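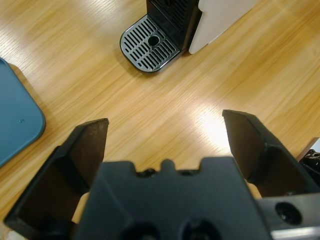
Akosua Ansah wrote in to ask whether the Nundorwood table oil can go straight over an old wax finish, and could I please put the answer somewhere people will find it. Fair point! No, it can't. Wax stops the oil soaking in, so you end up with a sticky top that picks up every crumb in the house. Get the wax off first with white spirit and a soft cloth, let the wood dry overnight, then oil.

Nundorwood Table Oil, clear satin

I've sold this one longer than anything else in the shop and I still use it on my own kitchen table, which gets a hard life (homework, pastry, the occasional bike part). It's a thin oil that goes on with a rag and brings up the grain without making everything look orange. On pale woods like ash or oak you get a slightly warmer, honey sort of colour. On walnut it goes properly dark and lovely, so do try a bit on the underside before you commit.

I used to stock the Zuveo oil as well, and it's a decent product, but it takes an age to dry in a cold room and I got fed up of answering emails about it every November. I've got a few tins left if you're already using it and want to match. Drop me a line and I'll put one by for you.

How I put it on

Sand along the grain with 180 grit, then 240. Don't go finer than that or the surface gets too closed up and the oil just sits there looking at you. Vacuum, wipe down, and have a cup of tea while the dust settles.

Pour a little on the rag, never straight on the table, and work it in along the grain. Leave it 10 minutes and wipe off everything that hasn't soaked in. And I do mean everything -- crouch down and look across the top towards a window, and any wet patches will show up shiny. Most tables want two coats, a night apart. Very dry old ones might take a third.

Please lay used rags out flat outdoors to dry before you bin them. Oily rags screwed up in a ball can heat up and catch fire by themselves, and it does happen.

Sizes

The small tin is 200 ml and does two coats on a table for four people. The large one is a litre and is better value if you've got worktops to do too. Both have the new screw lid, thank goodness, as the old press-on one glued itself shut after the first use.

Goes well with

Nistari cotton rags, bag of 10. No fluff, and they wash well if you've only used them for dusting.

Tetteh sanding block, cork. Comfortable in the hand and it doesn't dig in at the corners.

Delivery and collection

Orders in by 2 pm go out the same day, apart from Tuesday when I'm shut. You're welcome to collect, just ring first so I can have it ready on the counter. Unopened tins can come back within the month. Opened ones I can't take, sorry, but do ring me if it's gone wrong and we'll try and sort the table out.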